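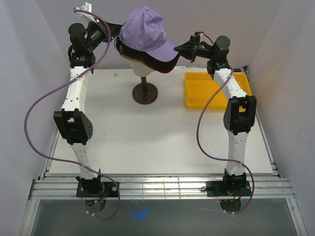

Two-arm robots still slow at shop-floor tidying

26 April 2024

Norkero has published results from its trial of low-cost robot arms on retail chores. The task set was handling caps on display heads: grip the cap by its side and brim, lift it clear and leave the head upright on its stand.

Over 238 attempts, the paired arms finished the job in 50 per cent of cases without help. A shop assistant doing the same work managed it every time. Mean time per cap for the arms was 87 seconds.

Ximeng Liang, who ran the tests, said soft fabric was the main difficulty. "A box keeps its shape when you close on it. A cap gives way, and the arms have to agree on where it has gone." Stacked caps scored lowest, as the grippers often took both layers.

Rozália Kozma of the shopfitting firm Illuven said the figures did not yet support use during opening hours. A second round, adding folded towels and scarves, begins in May.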